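Unit 3: Sorting small accessories

Household Organisation, short course. Notes for the practical session.

Hair clips, bands, bows and small pieces of jewellery are usually kept together and usually end up tangled. In this unit you sort one person's collection into a shallow open box. Allow 44 minutes, including putting things back.

Working surface

Use a bed or a large table. A bed is good for this work because small parts don't roll far on fabric, but smooth the sheet first and push quilts and blankets to the far side. A patterned sheet hides small grips – run your hand over it at the end.

Order of work

Take out the bulky things first: scrunchies, large bows, anything fluffy. They take up the most room and cover everything else. Then lift out the beaded items one at a time. Beads catch on lace and organza, so hold the fabric flat with one hand while you free them. Claw clips and metal clips come last.

Watches and bracelets are often found in with hair things. Put them in a separate group on the sheet and decide later whether they go back in the same box.

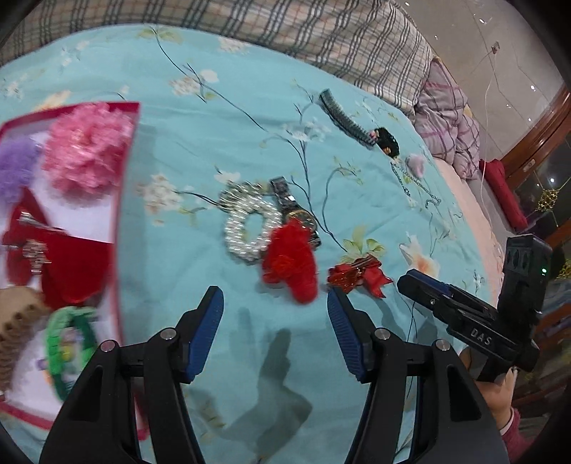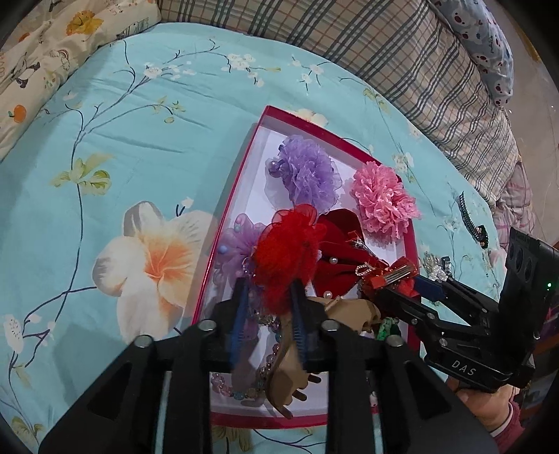
Both show a red-rimmed box of hair accessories on a flowered turquoise sheet.

Should velvet bows be stored flat or on their edge?

Flat, with nothing heavy on top. Velvet marks when it is pressed, and a metal clip left across a bow for a few weeks can leave a line in the pile. If the box is too small for this, put the bows in last so that they lie over the other things.

Cleaning

Fabric scrunchies can be hand-washed in cool water and dried on a towel. Organza flowers are better dusted with a soft, dry brush. Wipe plastic claws with a damp cloth and check the spring. Don't soak anything with glued stones or beads.

For next time

Bring one box or drawer of your own, unsorted. Read the Whitlock handout on drawer dividers before the session – we will be using the second half of it.

Related handouts
Unit 2: Folding bed linen
Unit 4: Drawers and dividers (Whitlock)
Unit 5: Scarves, belts and gloves
October revision sheet

Farside Home Skills | Handout 534 | Updated 2022-03-25 | Contact the course office | Back to top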